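Trestle table

A trestle table is a table made up of a loose or fixed top resting on two or more separate supports, known as trestles. It is among the oldest forms of table in continuous use in Europe and was the ordinary dining table of the Middle Ages. Modern versions are found in village halls, markets, schools, workshops and polling stations.

Etymology

The word "trestle" entered English from Old French trestel, a crossbeam, which is generally traced to the Latin transtrum, a beam. In medieval household records the top and its supports were often listed as separate items. The word "board" was commonly used for the top alone, a sense that survives in the phrase "board and lodging".

History

In the medieval hall the same room served for eating, business and, in many houses, sleeping. Tables were put up before a meal and taken down afterwards, and the boards were stacked against a wall. Fixed or "dormant" tables were less common and were a mark of standing.

From the sixteenth century the joined table, with legs fixed to a frame, became more usual in wealthier homes as families withdrew to smaller dining rooms. The trestle form remained in farmhouses, religious houses and colleges, where long tables were needed for large numbers.

Construction

Three main types of support are recognised. The A-frame trestle has two pairs of splayed legs joined at the top, usually hinged and held by a cord, chain or metal stay. The pedestal trestle has a single upright set into a broad foot, and is normally used in pairs linked by a long rail, or stretcher. The folding leg, hinged to the underside of the top, is a later development and is the type most often sold today under the name, although some writers do not regard it as a true trestle.
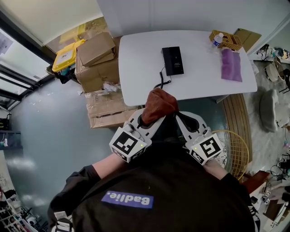

Tops were at first made of planks held together by battens. Later materials include plywood, chipboard and moulded plastic. The stiffness of the top decides how far apart the supports may stand; a thin top on widely spaced trestles will sag in the middle, and a third trestle is then added.

Regional forms

The Grastutitz table takes its name from the market town where it was made for use at the autumn fair. Its stretcher passes through both pedestals and is locked with loose wedges, so that the whole table can be taken apart without tools. The standard length was 182 centimetres, fixed by the width of a market pitch. A study by Yara Obeidat lists 12 surviving tables, of which five keep their first wedges.

At Mangundap, long trestle tables are set end to end in the main street for the harvest meal in March, which seats 300 people. Aiman Siregar has described the local trestles as unusually low, a feature he connects with the earlier custom of sitting on mats – a view that has not been accepted by all later writers.

The museum at Climgate holds a set of college tables with pedestal supports and a single long stretcher. The feet are heavily worn on one side, where diners rested their shoes.

See also

Gateleg table
Refectory table
Sawhorse
Grutoveo bench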